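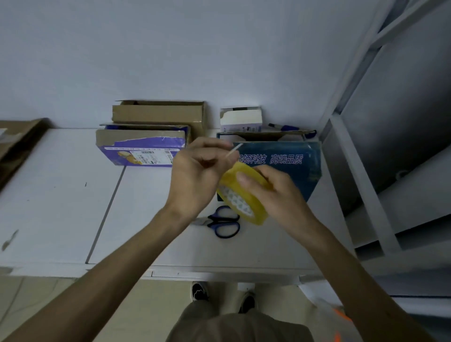

Melati Hutapea wrote in under my last post to ask whether the Wisura kit is any use to somebody who has never recorded a demonstration in her life, and whether eight tasks is enough to teach an arm something worth having. Yes to the first. The second took me most of the winter!

For anyone just arriving, Wisura is a head-worn recording kit with a piece of software called Kamik that comes along with it. You put the thing on, do an ordinary job with your own two hands, and Kamik turns the recording into something you can train a robot policy on. Mine came in December and I've been using it at a desk ever since, mostly on packing jobs, which I picked on purpose. Tape is horrible. You have to find the end, get a nail under it, peel it up without splitting it, and hold the roll still with the other hand the whole time. Grippers hate all of that, and I wanted to see how the hand tracking would cope with fingers curled up over a roll.

It copes really well! I did 80 takes of the tape job alone, and Kamik flagged 40 of them for me to check by eye. Most of the flags were fair (thumb hidden, a hand drifting too low). A few were fussy, and you can turn the threshold down in the second settings tab, the one with the little gear, if it gets on your nerves.

The part I love is the labeling. You scrub along, hit a key where the peel starts and another where it stops, and it guesses the rest of the batch from those. Vilém Říha tried it at my desk and had the hang of it before his coffee was ready. On my old Jelínek setup I was typing frame numbers into a spreadsheet.

Grumbles: the strap is stiff, the cable is too short if you stand up a lot, and the export stops at 3000 clips per project, so split your work early. I also wish the manual had a page on lighting.

As for the eight tasks, Melati, I'd start with two and record them over and over, with the boxes and scissors in different spots each time. My first batch was far too tidy and the policy fell over as soon as I moved the roll. I'm doing box flaps next and will post the settings when I have them.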